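Teresa Baran

1/ Notes on dried blood spot cards, mostly for people who order kits for employer and clinic programs. We finished a review of card quality at Janadside in June and the same questions keep coming in by email. Putting the answers in one place.
14 replies 37 reposts 102 likes

2/ Scope. The review took in 1280 cards, all self-collected at home and mailed back. Single card type (Nikthorpe, five printed circles), single mailing pouch, single lab. Results from a different card stock may not match. Paper thickness changes how far blood spreads, so the same drop makes a different spot.
2 replies 5 reposts 31 likes

3/ Of those, 151 were rejected at intake. A rejected card never reached the punch step. Most common reasons, in order: spots too small, layered spots, card sealed before dry, missing collection date. Clotted or scraped spots were a distant fifth. The date problem is a form problem and I will come back to it.
6 replies 12 reposts 44 likes

4/ Spot size. The punch is 6 mm. A spot has to cover the punch area fully and soak through to the back of the card. We check both sides under the same light. If the front looks full and the back is pale or patchy, the volume under the punch is unknown and the result would be too. Two full circles are enough for the basic panel. Three or more lets us repeat a test without a second kit.
1 reply 8 reposts 29 likes

5/ Layering. This means a second drop placed on top of a first one, usually when the first looked small. Please leave the small one alone and move to the next circle. Layered blood dries unevenly and the center reads high. Users who squeeze hard at the fingertip cause a related problem, since tissue fluid dilutes the drop. Warm water on the hand for a couple of minutes, arm hanging down, then lance the side of the finger.
9 replies 21 reposts 67 likes

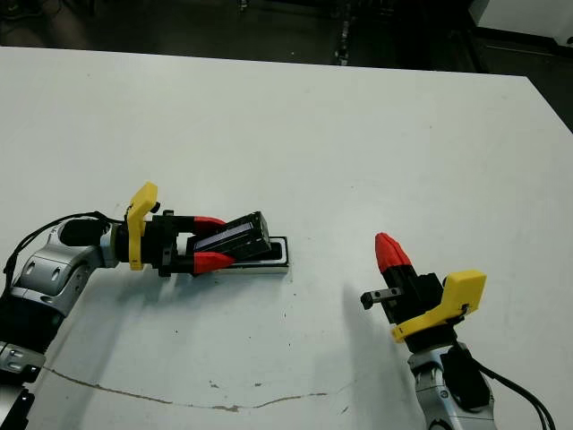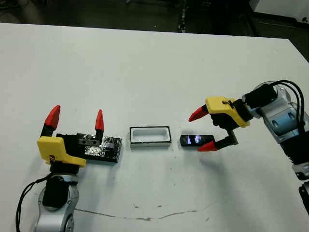
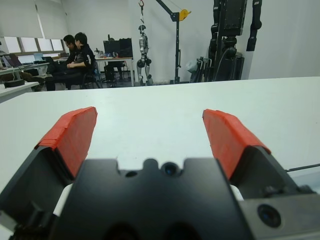
6/ Drying. Minimum is three hours, flat, open air, room temperature, no contact with the spots. No hair dryer. No sunny windowsill. The old instruction sheet said "allow to dry," which people read as ten minutes. The new sheet gives the hours in bold on the first line. Sealed wet cards grow mold in transit and we can smell it when the pouch is opened.
4 replies 19 reposts 58 likes

7/ Desiccant. One packet goes in the pouch with the card. Leave it in. Several users took it out, apparently reading "do not eat" as a sign it did not belong there. The humidity strip changes color if the inside of the pouch got damp. Intake records the strip color before anything else is handled.
3 replies 6 reposts 40 likes

8/ Comparison with a standard draw. 791 of the card users also had a venous sample taken the same day at the Clustville site. Agreement was good for HbA1c and acceptable for total cholesterol. Triglycerides were scattered enough that we dropped them from the card panel. I would not order triglycerides on a card from anyone without seeing their paired data.
11 replies 33 reposts 89 likes

9/ Hematocrit. Thick blood spreads less on paper, so a fixed punch picks up more of it. Thin blood does the opposite. There are correction methods and we use one, but it has limits at both ends. Anyone with known anemia, or who is pregnant, should ask their clinic about a regular draw first.
5 replies 9 reposts 36 likes

10/ The form. On the Saarinen form the collection date sits under the signature line, where it looks like a signature date. People skipped it or wrote the date they mailed the kit. Revised version moves it next to the barcode and adds a box for time of day. If you still have the old forms in a cabinet, recycle them. The revision letter is in the bottom left corner; you want D.
7 replies 15 reposts 52 likes

11/ Heat in transit. Glucose and some enzymes do not hold up in a hot mailbox. HbA1c tolerates a few warm days but not a week of them. Hand the pouch in at a counter if you can. For program managers: staggering shipments so returns do not pile up over a long weekend does more than any insulated mailer we tried.
2 replies 10 reposts 33 likes

12/ Asked twice already: no, a rejected card is not a result. It is reported as "specimen not suitable" with a reason code. It should not be entered in a chart as negative or normal. Check how your software imports that field. Two of the systems we looked at left it blank.
8 replies 26 reposts 71 likes

13/ The reason code list is a one-page PDF, reply to this post and I will send it. The code for layered spots changed from 4 to 4A.
22 replies 4 reposts 18 likes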